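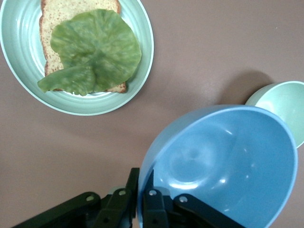
Lunch-prep cell at Trostton. Slice of bread with lettuce on the plate, blue bowl in the gripper.

Trostton open afternoon, Tuesday -- quick notes before I lose them

Got there late, parking was a mess, missed the coffee. Trostton is the shared test hall out past the Wultwood exit, low building, no sign you can read from the road. They open it up once in July and the companies renting bays put on demos. I went for the kitchen bay, run by a small outfit called Pilico. Table-setting and clearing, light stuff, plastic dishes.

Simone Dantas did the tour for our group. Good talker, didn't hide things. The reason I'm writing this up at all is that she spent most of her slot on a fault they had in spring, and it was the best part of the day.

Short version. Arm picks up a bowl by the rim, one finger inside, one outside. Fine. Then somebody hits the stop button. Arm freezes, like it should. But the gripper was powered off the same line as the arm, so when the stop cut power the fingers went slack. Bowl falls. With plastic, who cares. They didn't think about it for weeks.

Then a visitor asked for a run with real stoneware from the canteen. Stop got pressed (a sleeve had gone over the light curtain, nothing serious), bowl dropped from shoulder height, and pieces went under the bay rail and into the walkway. One person with a nick on the ankle. Band-aid, incident form, bay shut for 18 days.

Simone put the log up on a screen. From button to open fingers, 150 milliseconds. Nobody is catching anything in that time.

What they changed:
Gripper now on its own supply, stays closed through a stop.
A hand release so you can get your fingers out if its your fingers in there. It's a red tab, you pull it, no tool needed.
Lift height capped at 200 mm over the table when guests are in.
No stoneware. Period.

I asked wether keeping the grip shut is really safer, seeing as a pinch is a pinch. Fair question she said, they went back and forth on it. Grip force is held down to 44 newtons now, and they want it lower, but then the rim pick starts slipping.

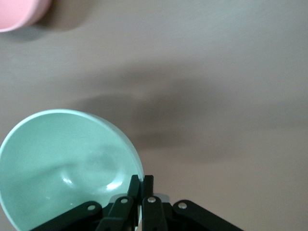
Which got us onto rim picks in general. Kai Ostermann, their controls guy, doesn't like them. Curved wall, not much contact, and the camera rides so close in that the arm's own shadow can land right on the dish it's looking for. He says the spring log has misses on top of the stop fault, where the fingers closed short and the software still reported a hold. Two seperate problems, and the first report lumped them together. Took them a while to pull apart. The miss check is only half done -- they compare finger gap against the expected wall thickness, and on thin bowls there's hardly any difference to measure.

He'd like a suction tool. Simone rolled her eyes at that one, so I guess it's an old argument.

Stop button demo at the end. Bowl stayed put. Then they let a few of us pull the red tab, which is stiffer than I'd want with a hand stuck in there. Told them so. Kai wrote it down.

Also walked through the Guerra bay next door, conveyors, very loud, no earplugs left in the box by the time I got there. Didn't stay.

Asked for a copy of the incident report. Simone said she'd check if she can share it with names out. Will post it if it comes.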